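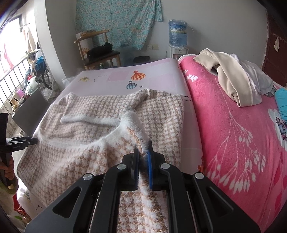 Houndstooth sweater with fluffy white trim at the neck and cuffs.

Ditico knitwear open day, December 18, 2020

The Ditico mill opens to visitors twice a year, in May and again before the holidays. We signed up for the winter date and were put in a group of 22 with Noreen Pirzada, who has run the finishing department since the company moved out of Narel.

The tour began in the yarn store. Cones are shelved by dye lot, and a lot that runs short is never topped up from another one. Noreen showed us two grays that looked the same under the ceiling lights and clearly different at the window.

The knitting hall was louder than I expected – bring earplugs. Hammad Bugti was changing a needle bed and stopped to answer questions. A patterned front panel has 660 rows, and a dropped stitch near the top usually means starting over. The worst yarn to run is brushed mohair, which sheds into everything.

Linking was the part I liked best. Collars are still attached by hand, loop by loop, on round dial machines. Zuzana Tichý let three of us try it on scrap. I missed four loops in the first inch.

Lunch was soup and bread in the canteen. The mill shop is across the yard and takes cards. Seconds are on the back rail, and most have a small fault marked with red thread.

Parking is behind the dye house. The last group leaves at 2.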